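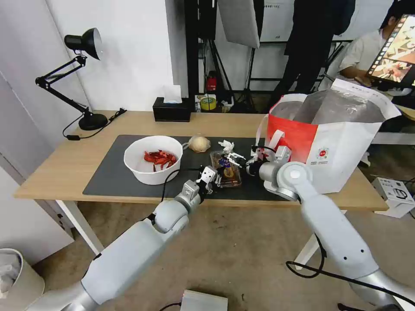 Gamitz Shared Kitchen – prep table check, Pustholm building, room 184. Done Sunday, before the evening session. The table was in use for food prep, with a dark gray mat over most of the top and a white bowl of cut red pieces on the left. The desk lamp is in the far left back corner, and its cord trails across the tabletop to the left edge. Comments by item below.

Table and mat
Table level, no wobble – OK. Mat lies flat – OK. Wash both sides of the mat at close.

Lamp
Base steady – OK. Cord – needs work. Clip it along the back edge and keep it away from knives and wet hands.

Food and containers
Cut food in a bowl – OK. Lids and date labels – not checked this time. Move the crumpled paper off the mat.

Bags
Shopping bag at the right end of the table – move to the shelf. Bags stay off prep surfaces, including lined ones.

Tissues
Box at the back edge – OK. Keep it clear of the lamp.

Floor and exits
Walkway clear, 2 exits open – OK.

Open items: 2 (lamp cord, bag). Recheck in 6 days. Form 263, copy to the Lysenko office.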